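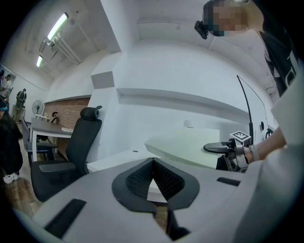

Clearing the white desk, finally

12th March

Quick one tonight, dinner is in the oven and I have maybe 5 minutes before it beeps at me.

So. The desk. The white one with the curved front. I love that curve, no corner to walk into, but it is a terrible shape for keeping paper on. Stuff slides toward the round part and then it's on the floor. Been meaning to deal with it since last May. Did it this week.

Rule I gave myself: one folder stays on top. One. Everything else goes in the drawer unit or in the bin. The folder that won is the pale mint one, because I can spot it from the door and because the label is already stuck on and I'm not doing another label. Bosman, I think, the soft kind. I bought a pack of 7 and have used two.

What went in it:
lease stuff
the Skellix warranty (the chair, still squeaks)
receipts I need to keep until taxes
a Plisow paint card, for the wall I keep not painting

What went out: 200 sheets of old printouts, give or take nothing, the recycling place weighs it and I counted because I was cross. Two years of manuals for things I don't own any more. A calender.

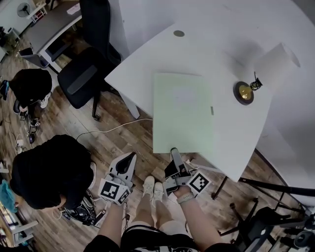

Why not just scan it all and get rid of the folder?
I tried that. Scanned for one whole evening, ended up with files named scan 14 and scan 15 and could not find a single thing after. Paper in one folder I can find. Also the lease people want the original with ink on it.

Back to it. The cable hole at the back of the desk is the best thing about it and I ignored it for ages. Feed the cord down, done, the top stays clear. Floor is another story. The floor beside the desk is still cords. I priced one of those Ganer under-desk trays and then closed the tab. Maybe next month. For now, bread ties.

Wiping down: warm water, drop of dish soap, soft cloth, then a dry one. Don't use the scrubby side of the sponge, I did that on the old desk and it went dull in a patch the size of a plate.

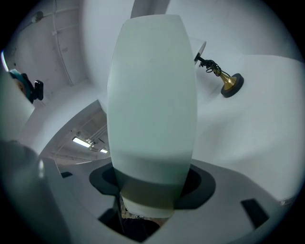
And do the underside of the front edge while you're down there. Mine was sticky. No idea. Same cloth, second rinse.

Next is the drawer unit, which now has everything in it that used to be on the desk, so yes, I know. Top drawer first. I want pens, tape, stamps and the good scissors in there and that's it. The bottom one can wait, it's mostly chargers and one box marked 923 that I have carried through two moves. It was a storage locker number I think?? Will open it and report back.

Oven's beeping, got to go. If you have a cord tray you like for a desk with a curved front, leave a comment, the straight ones stick out teh ends.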